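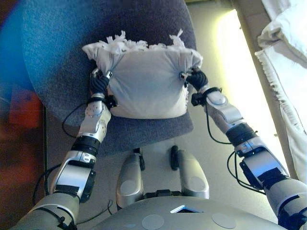 Deformable objects remain difficult for two-armed robots, as their shape changes with every contact and no fixed model describes them well. This project developed a grasp planner and tension controller for cloth containers, built as a module within the Rimora control software used in our department. The working case is a fabric bag held by both hands, with one gripper pinching the left side and the other the right. In that posture the cloth puckers at each grip and the lower edge sags, and both effects must be represented before the arms can be moved together safely.

1. Perception

The perception stage takes color and depth input from the head camera and separates the bag from its background. The first version relied on a color threshold and performed poorly on pale cloth under strong side light. It was replaced by a small segmentation network trained on 3233 labeled frames. Loose material at the opening was given its own label, so that the planner would not mistake a ragged fringe for a graspable edge.

2. Planning

Candidate grasp points are sampled in pairs along the left and right sides of the bag. Each pair is scored for reach, clearance between the forearms, and expected sag. The planner stops after 1000 samples or when the score no longer improves. Cable clearance at the wrists was added as a constraint late in the project, at the suggestion of Thanakorn Ruangrit, who reviewed the motion code.

3. Control

Once both grippers have closed, the arms are treated as a single linked system. The controller regulates the distance between the hands using motor current as an estimate of tension. It runs in a separate process from the planner, and communication between the two uses the existing Rimora message layer.

4. Results and remaining work

The complete pipeline was run 184 times. Most failures occurred during the second grasp, when the first hand had already shifted the cloth and the planned point was out of date. A replanning step between the two grasps has been written but not yet tested on the robot. Logs and configuration files are stored in the project repository under the release tagged in April.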